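Paper carrier bags and takeaway packaging: storing, reusing and disposing

Paper bags with twisted handles have largely replaced thin plastic carriers for takeaway food, and most kitchens now build up a supply. The notes below cover sorting, storage, second uses and what can go in the recycling.

Sorting on arrival

Empty the bag fully and look at the base from the inside. Grease soaks into uncoated paper within minutes and spreads outwards for several hours, so a bag that seems clean at the table may show a translucent patch by the next morning. Leave bags standing open overnight before deciding which to keep.

Grade them as follows.
Clean and dry: keep for reuse.
Creased or with one handle loose: keep for lining bins or for shredding.
Greasy patch smaller than a hand: cut out the patch and recycle the remainder.
Greasy base or wet seams: food waste caddy, if your council accepts paper in it, otherwise general waste.

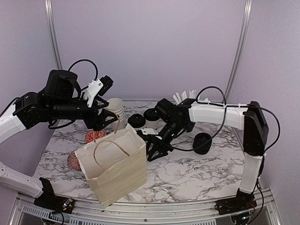

Chidubem Osagie writes that the overnight wait is too short for anything that has held fried food, and that in his kitchen in Dondbridge the marks were still growing on the second day. He stands such bags on a sheet of newspaper and checks the newspaper, where a stain shows sooner than it does on the bag. The method is sound and costs nothing. It also works for pizza boxes.

Handles

Twisted paper handles are glued under a reinforcing patch inside the mouth of the bag. The glue is usually starch based and softens in damp air. A bag kept in a cupboard under the sink will often shed a handle the first time it is loaded. To test, hold the bag by one handle and pull down gently on the opposite side. If the patch lifts at a corner, the bag should not be used for jars or bottles.

A loose patch can be reglued with ordinary PVA. Apply a thin coat, press flat under a book and leave for 90 minutes. Do not use parcel tape across the handle, as it peels the outer layer of paper away under load.

Folding and storage

Fold along the factory creases. Push in both side gussets, bring the base up against the front panel and press from the bottom towards the mouth. Lay the handles flat inside the bag so that they do not catch on the next one. Stored upright in a magazine file, 18 medium bags take up little more room than a cookery book. The Utenano wire rack sold for baking trays does the same job inside a cupboard door, although the gaps are wide and small bags slip through.

Keep paper away from the cooker, the boiler and the kettle. A dry shelf in a hall cupboard is better than any place in the kitchen. Silverfish are attracted to starch glue, so turn out the stack every July or so and discard anything with nibbled edges.

Second uses

Ripening fruit: place hard pears or avocados in a bag with a banana and fold the top over once. Check daily.

Storing mushrooms: use a clean bag in the bottom of the fridge. Mushrooms sweat in plastic and keep for several days longer in paper.

Caddy liner: cut the bag down to some 35 centimetres and fold a cuff at the top. Put a layer of torn newspaper in the base. Change it every second day — wet tea bags will go through sooner.

Drying herbs: tie the stems, hang the bunch head down inside the bag and punch a few holes in the sides. Fallen leaves collect at the bottom.

Drawer lining: open the bag along the back seam, remove the base and iron on a low setting without steam.
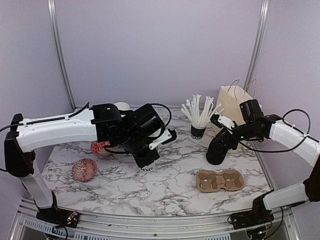

Plain cream paper, suitable for reuse once checked.

Tubs, lids and cutlery

Rigid plastic tubs can be washed and used for dry goods. Thin ones warp in the dishwasher, so wash by hand at a moderate heat. Lids should be stored separately from tubs, as a closed tub holds its smell. For curry stains, fill with warm water and a spoonful of Pikon soda crystals and leave overnight.

Paper tubs with a shiny lining are not suitable for reuse with food. They can serve as seed pots: make three holes in the base and stand them on a tray. Briggs sells a tray that holds 70 small pots, but an old roasting tin does as well.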